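Moving a home server from an SD card to a USB drive without starting over?

Floarea Ciobanu
I've got a little single-board computer in a cupboard running Tollana for our music, and I love it! The card is getting old though, and I'd like everything on a USB drive before it dies. Can I copy the whole lot across, or is it a fresh install?
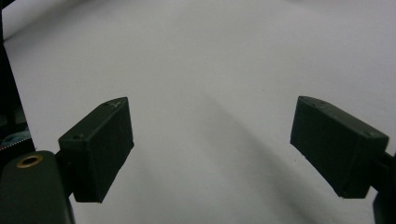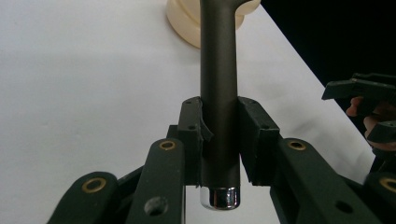
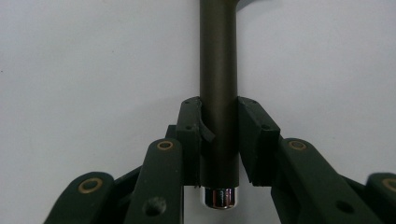
The library is 200 albums with playlists I've built up since September, so I'd really hate to lose those. The card is 32 GB and 12 GB of it is used.

Trevor McKinnon
You can copy it, and it's a great little project for an evening! Shut the board down, put the card in your PC and make a full image with whatever imaging tool you like. Then write that image to the USB drive – the drive has to be at least as big as the card. Check that your board can boot from USB, take the card out and power up. Mine took 17 minutes to write and the playlists came over perfectly. Once it boots, expand the partition so you get the rest of the drive. Keep the old card in a drawer for a while.

Cosimo Valentini
just do a fresh install, cleaner

Hye-jin Baek
Trevor's way works well! One thing to add – if it hangs at startup, look in the boot settings for the old card's ID and swap in the new drive's. I had to do that on mine, and it's been running happily for 7 months.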